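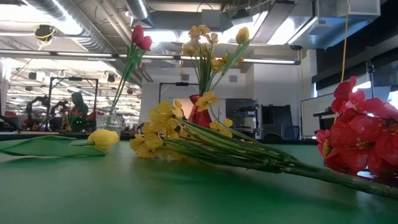
*Fig. 1. Artificial tulips and bunched flowers on the green table, with the red glass vase and the clear faceted one.*

## Do fake flowers save a display any money?

The Voltmont catalog claims that artificial stems "pay for themselves in one season." We doubted that from the start, and after a term of arranging them we still do.

Our budget was 205 dollars. Stems and vases took 192 of it, which left very little for the fresh flowers we were supposed to compare them with. That is a weakness in our method and we should have seen it coming.

The tulips were the easy part. A closed bloom on a long stem looks fine in almost any vase, and the faceted glass hides the stem ends fairly well. The bunches were harder. Their stems come gathered into one thick bundle, and a small vase with a flared top won't take many of them before the whole thing leans.

We asked visitors in May to rate each arrangement out of 6. Scores were high, but most people rated from across the room — hardly a strict test. Prornetti, another supplier, quotes a life of some 800 display days. We found no source for that figure and left it out of our cost table.

Still to do: repeat the ratings at arm's length, with fresh tulips next to the artificial ones.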